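From: Tumelo Nkuna
To: Humari owners list
Subject: Re: Paint colours for the Kulska

Suryani Pangaribuan wrote:
> Has anyone seen the new Kulska in person? I like the
> shape but I can't choose between the red and the grey,
> and the brochure is no help at all. Is the cabin as
> quiet as they claim?

Hi Suryani,

Yes! I had one for 3 days in May and I'm still going on about it (ask Puspita). The doors shut with a lovely soft thud, and at 70 on the motorway we could chat without raising our voices.

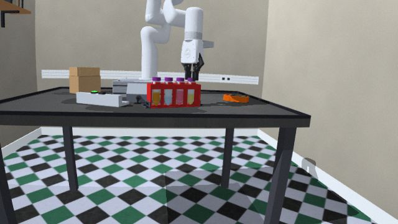
As for the paint, I'd have the red every time. The grey is smart, but it hides that crease along the doors, and the crease is the best bit of the whole car. Think of a bright red like the test tube rack, with the dark grey of the table for the wheels and roof, and you're very close to the one I drove. It looked wonderful parked outside the Polline showroom!

Seats next. They're firmer than in the old Ebihara, and I got out after 100 miles with no sore back, which hasn't happened to me in years. 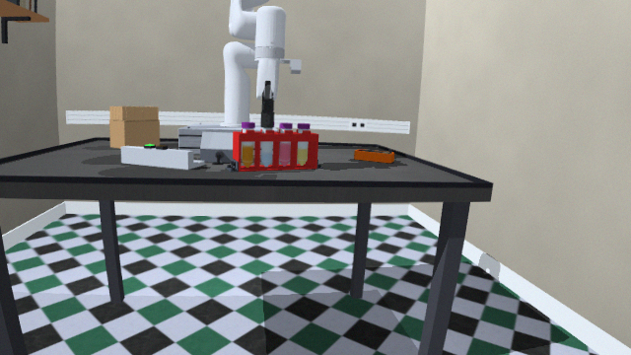
The boot is a bit shallow, mind, and my folding bike only went in with one rear seat down. The dials are proper dials too, with needles, and the heater has real knobs you can work in gloves. Go and sit in one before you order, and do try the back seats as well.

Cheers,
Tumelo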